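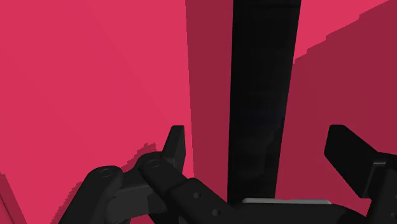 Mider is a simulated bench for comparing two-finger grippers and the cameras that watch them, and this release is the first one we think other people can pick up and run. Every episode comes with a wrist view and an outside view of the same arm. The wrist view is where most of the fun is! With the fingers spread wide and nothing between them but a dark band and big flat stretches of pink, a policy gets very little texture to hold on to, and the stepped edges of the shadows can end up being the strongest lines it has. We love these cases. They separate camera setups faster than anything else we tried.

What you get

928 episodes, split into 42 household layouts. Each episode has joint positions, gripper opening, both camera streams and the controller name. Rendering is plain on purpose – hard shadows, simple surfaces, no added noise. If you want noise, there is a switch for it in the loader (off by default).

Layouts are named after the person who built them plus a short word, so you will see things like rinaldi_couch and pellegrini_shelf. Sorry if the names are uneven; renaming them would have broken everyone's saved splits.

Controllers

2 controllers are included. Adjei is a plain position controller with a slow final approach. Tevanness plans further ahead and moves the wrist a lot more, and it does really well when an object lies at a slant to the fingers. Please report scores for each one separately. A gripper that looks great under Adjei can drop several places under Tevanness, and we would much rather see both numbers than an average.
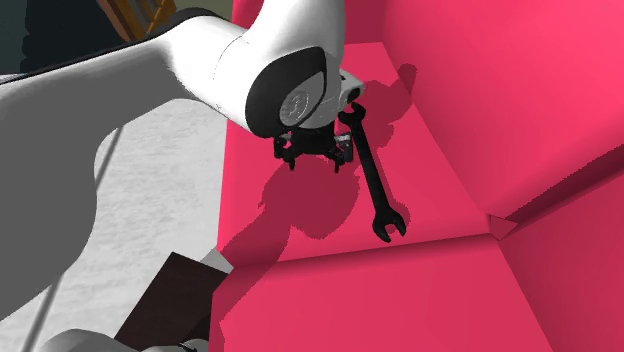 Outside view, couch layout: gripper open over the seat, double open-ended wrench beside it.

The wrench is our favorite object in the set. It is long and thin, it can be grasped anywhere along the handle, and the open jaws give a nice clear sign of which way it is turned. On soft furniture we score a grasp as good when the object is lifted clear of the cushion and held until the episode ends. Sliding it off the seat does not count, even if it gets where you wanted it.

Known problems

Cushions are rigid. They look soft and they are not, so please don't use the couch layouts to say anything about pressing into fabric.

Shadow edges are jagged in both views. A smoother setting exists, but it made rendering about 109 percent slower and we left it out of the default config.

Gripper opening is logged as commanded, not as measured. Cosimo is working on this and hopes to have measured values in the September update.

Adding your own gripper

Put the model in the grippers folder, copy one of the existing config files and change the finger length, the opening range and the wrist camera offset. Then run the short check before the full set. It catches flipped finger axes, which got both of us more than once. New grippers are very welcome – weird ones too.

Contact

Amedeo Pellegrini looks after the layouts and the renderer, Cosimo Rinaldi the controllers and logging. Questions go to the tracker on the Ludby project page. Please include your config file and the episode number.

Last edited 30 June 2021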